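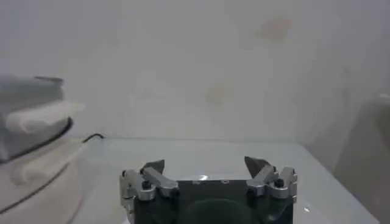

Mellance publishes open code of practice for robots that handle food

Free guidance covers grippers, cleaning, records and working alongside kitchen staff

Tangen, Sunday, October 2, 2022

Mellance has today published its first code of practice for small robots that pick up, place and pass food in shared kitchens. It is free to read, free to copy and written in everyday words, so that a cook on an early shift can use it as easily as the engineer who set up the arm.

The Etent Code, named after the working group that wrote it, runs to 46 pages. It is meant for kitchens, training centres and small food makers that use one or two robot arms on an ordinary worktop, close to people. Rules for large fenced production lines have been around for a long time. A single arm beside a steamer raises different questions, and the group has spent the past year and a half working through them with people who do the job.

A draft went out for comment in May and drew 294 responses. Every one was read and answered in writing, and the answers are published alongside the code. A good many came from kitchen staff with no background in automation at all, and their comments changed the text more than anyone else's. The section on cleaning was rewritten from top to bottom.

"We had a lovely tidy draft and the cooks took it to pieces," said Zakhar Melnychuk, who chaired the Etent working group. "They asked who wipes the gripper down, with what, and who signs to say it has been done. We had half a page on that. Now there are eight, and I'm very proud of them."

What the code covers

The code has five parts, and each can be used by itself.

Part one deals with the gripper. It asks kitchens to decide, before any food comes near the robot, which surfaces are allowed to touch it and which are not. Fingertips, finger links and the housing are treated as separate zones, each with its own line on the checklist. Exposed screw heads, joints and gaps between links are named as places to inspect by eye at the start of every session. Where a gripper was built for general work and has not been approved for food contact, anything it has handled is a practice piece and must never be served.

Part two is about the work area. Cables should be routed along the back or the side of the table, clear of the arm's reach. The floor of the work area, the height of the worktop and the position of every fixed item are written on a one-page layout sheet kept next to the robot. If something is moved, the sheet is changed before the arm is switched on again.

Part three covers trays, pans and lids, and it drew some of the liveliest comments of all. Polished steel is hard on cameras. A curved rim throws bright streaks, a perforated tray gives a pattern of dots, and a clear lid can be almost invisible from some angles. The code asks for trials with the real cookware under the real kitchen lights, including the shiniest pan on the shelf. 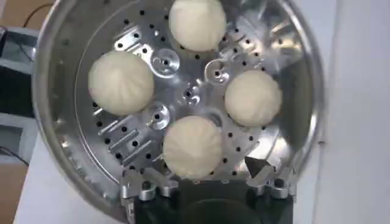 Spacing matters too. Pieces on a tray should be set far enough apart for both fingers to come down on either side without brushing a neighbour, and the distance is to be measured with the gripper fully open. Soft items such as buns and dumplings get a page of their own. The test is simple: after a pick and a place, a person looks at the piece and records whether it has been dented, torn or rolled out of position. A success recorded by the software alone does not count.

Part four sets out how people and robots share the space. No one reaches into the pan while the arm is powered. Hot steam and moving machinery are never to be introduced in the same training session, and new starters learn each of them cold and still first. The stop button must be reachable from where the cook stands, with one hand, without stepping over or around anything. Sites are asked to try this with the shortest and the tallest member of staff — a suggestion from a school kitchen that the group adopted word for word.

Part five deals with records. The group has kept them short on purpose. A daily sheet fits on one side of paper and takes in the start-of-session inspection, any dropped or damaged pieces, any stops, and the name of the person in charge. Camera recordings are covered as well. If the arm carries a camera, staff must be told when it is on, what is kept and for how long, and faces should be kept out of view wherever the task allows it.

Tried out at the worktop

Stana, the training kitchen in Tangen, tested the draft over the summer using steamed buns, dough balls and a standard steel steamer. Its trainers worked through the checklists as written and sent back notes at the end of each day. Several of the forms in the published code are theirs, including the layout sheet and the cleaning log.

Their notes led directly to a change in the rules on holding and waiting. The draft had allowed an arm to pause with a piece in its grip for as long as the operator liked. Under the published code a site must set its own time limit for each food and write it down, and anything held past that limit is taken out of use. Stana also asked for clearer wording on dusty and sticky surfaces, so flour now has a paragraph to itself.
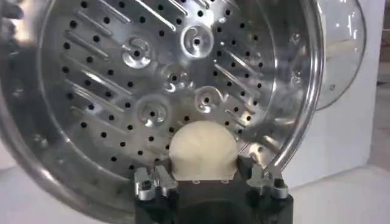

Ostap Demchenko
Head of Safe Practice, Mellance

"I have worked on safety documents for most of my career and I have never enjoyed one as much as this. The people who wrote to us cared so much about getting it right! We had long letters about dishcloths. We had a hand-drawn map of a bakery worktop with arrows in three colours. One reader sent back the whole draft with every word she would have to look up underlined, and we changed nearly all of them.

"What I like best is that a small kitchen can pick this up on a Monday and start using it the same day. You don't need a consultant and you don't need new equipment. You need a pencil, the checklist and someone who is allowed to say stop. I would be delighted if people read it, argued with it and told us what we missed, as there will certainly be something.

"Robots are good at patient, repeated work, and a kitchen has plenty of that. They are also heavy bits of metal moving near people's hands. Both of those things were on the table at every meeting we had, and I hope that comes through on the page."

Using the code

The code is voluntary. It does not replace food hygiene law, machinery law or the maker's instructions, and where any of these asks for more, the stricter rule applies. Kitchens may say that they follow the Etent Code once they have completed the self-check at the back and put it on display where staff can read it. There is no fee, badge or certificate.

Schools and colleges are welcome to use the checklists in lessons. Translations are also welcome, and the working group will gladly look over a draft. Anyone adapting the forms is asked to keep the stop-button page unchanged.

The working group will keep meeting, and its next job is a supplement on lids: lifting them, setting them down, and where to stand them while the pan is open. Kitchens that would like to take part in the trials can write to the group through Mellance. Experience with robots is not needed. Experience with steamers would be very handy.

Notes for editors

Mellance prepares and publishes practical guidance on automation in small workplaces.

The Etent working group is made up of cooks, trainers, engineers and hygiene advisers. Meeting notes are open to the public.

Printed copies of the code and all its forms can be requested from the Mellance press office. Ostap Demchenko and Zakhar Melnychuk are both available for interview.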